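Play food: does it need its own plate?
Play Kitchen and Small Toys board

linden_row
Posted May 17, 2019
Hello all. I am setting up a small white table for pretend meals, and I want to keep it very plain. For now there is one pink plastic plate and one toy hamburger with the lettuce and the patty showing. My idea is to put the plate on the left and the burger on the right, so that serving the food is a part of the game. My sister thinks the burger should wait on the plate from the start. What do you do at your home?
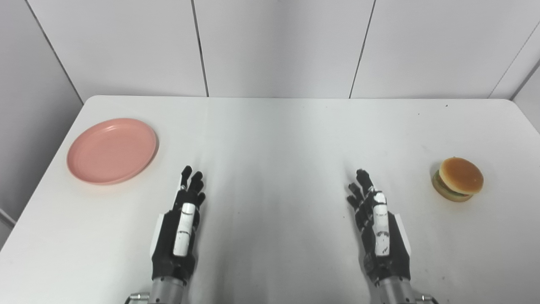
pepperjar54
I am with your sister. A burger without a plate is just a toy on a table. When the food is already served, my two go directly to eating and talking, and the talking is what I like most.

linden_row
I understand this, but then what is left to do with the plate? With mine, the carrying is half of the fun. Also I wanted to ask about the color. The plate is a kind of salmon pink, and on a white table it is very easy to see. I looked at a white set from Undby and I am afraid it would disappear.
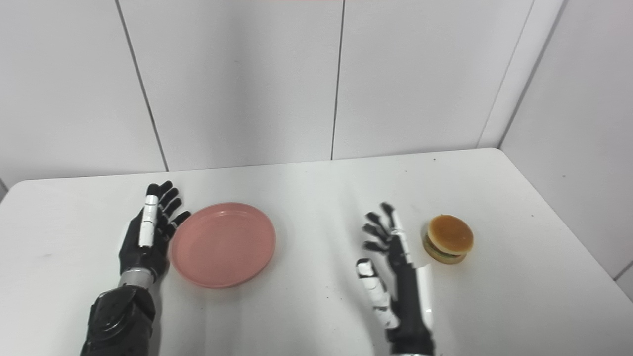

Pink plate and burger on the white table

tomato_hat
Keep the pink. We had white plates on a white table and they were always forgotten when we cleaned up. One was under the sofa from February until last week. The Wisow plates have a raised rim too, and I recommend a rim for anything round, like peas or grapes. For a burger it does not matter so much.

linden_row
Thank you, the rim is a good point. I tried a wider distance today, with the burger near the right side of the table and the plate far on the left. I like how clear it looks.

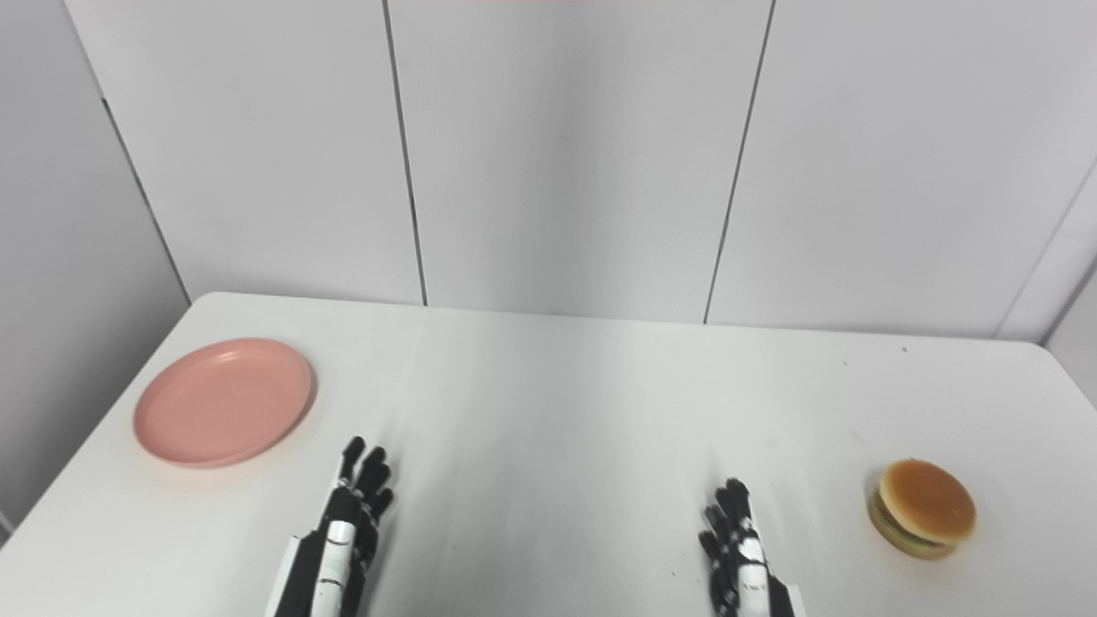

I would still like to add a second food, maybe a slice of pizza, but I don't want a full basket. The big Kramer box has 35 pieces and I know already that most of them would stay in the box.

pepperjar54
Too far, in my opinion. A small child has to lean over the whole table for one burger. Put them close together — a hand's width is enough.

linden_row
Maybe you are right for the small ones. I will move the plate closer to the middle and keep the burger just beside it. Then it is only a short lift and it still has to be served. 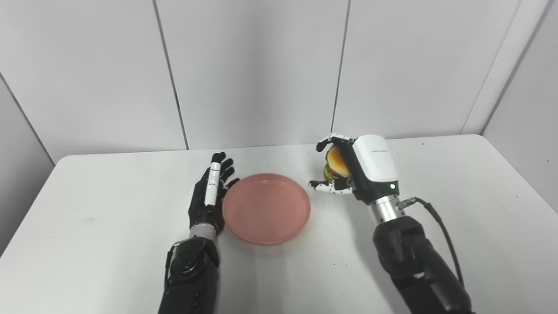
moss_and_tin
Close together works for us as well, but I disagree about the second food. Buy it. With one burger and two children you will have a fight before lunch. Clasbridge sells single pieces, and I paid 19 for a small bag of them, with the postage.

tomato_hat
Agree with moss_and_tin, and take a second plate in the same order. It can be another color, then each child knows which one to bring back.

linden_row
Two plates, two foods, I can live with that. Does somebody know if the Clasbridge pizza slice is flat on the bottom? I had one before from another shop and it was rocking on the plate all the time.

moss_and_tin
Ours is flat. The fried egg is not.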